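The Grip That Would Not Let Go

A slow fault in a pair of hand-held grippers cost one home-robotics project most of a season's work

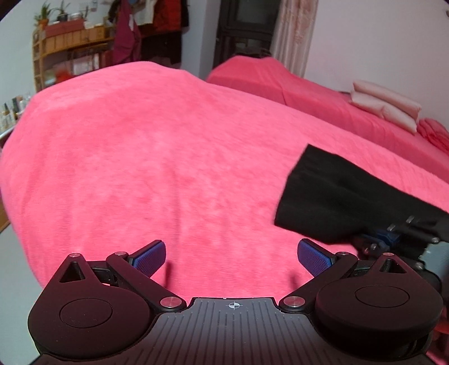
By the time Roya Sharifi noticed the problem, her team at Floline had been folding laundry for most of January. The company collects household tasks for robots to learn from. People carry grippers through their own homes and do ordinary chores with them, and the recordings go to Zurnum, a customer that trains the arms.

The work is slow. A shirt that takes a few seconds by hand can take a minute or more with two sets of finger pads. Collectors are told to repeat a fold if they drop the cloth, and to keep the bad attempt as well as the good one.

Of the first 1,000 recordings delivered, Zurnum rejected 624.

"I thought it was a mistake in the file transfer," Sharifi said. "I asked them to send the list again."

The list was right. In the rejected recordings, the jaw position stored by the gripper did not match what the video showed. The log said the fingers were open while they were plainly still closed on a sleeve or a hem. A robot trained on those files would learn to pull its arm away before it had released the cloth.

Zurnum had seen that happen. On a test bench, an arm lowered a towel onto a mattress, reported that it had let go, and backed off with the towel still in its fingers. It dragged a lamp off the nightstand. The arm's force limit should have stopped it, but the limit had been set for lifting and was too high for a sideways pull. No one was hurt. The bench was shut down for 2 weeks.

Hicham Cherkaoui, who repairs the grippers for Floline, took apart the returned units. He found the cause in a small position sensor at one of the pivots. Lint from fleece and flannel had worked into the joint and packed down behind the sensor magnet. As it built up, the magnet moved away from its seat, and the reading drifted toward open.

The drift was too small to notice in a single session. Collectors zeroed their grippers in the morning and never again, and a unit that started the day accurate could be off by up to 20 percent by dinner. Units used mostly in kitchens showed no drift at all.

Cherkaoui's fix was a felt washer and a new rule. Grippers are now zeroed before every task that involves fabric, and the software will not start recording until it is done. The washer comes from Prendergast, a supplier of sewing machine parts.

The rejected files are another matter. Floline hired a contractor, Pekurine, to estimate the true jaw position from the video alone. It works when both fingers are in view. When a blanket or a shirt covers them, it has to guess, and Zurnum will not accept the guesses.

Sharifi has asked the collectors to redo the missing folds. Some have agreed. Others had already sent their grippers back, and those units are in a box on Cherkaoui's bench waiting for washers.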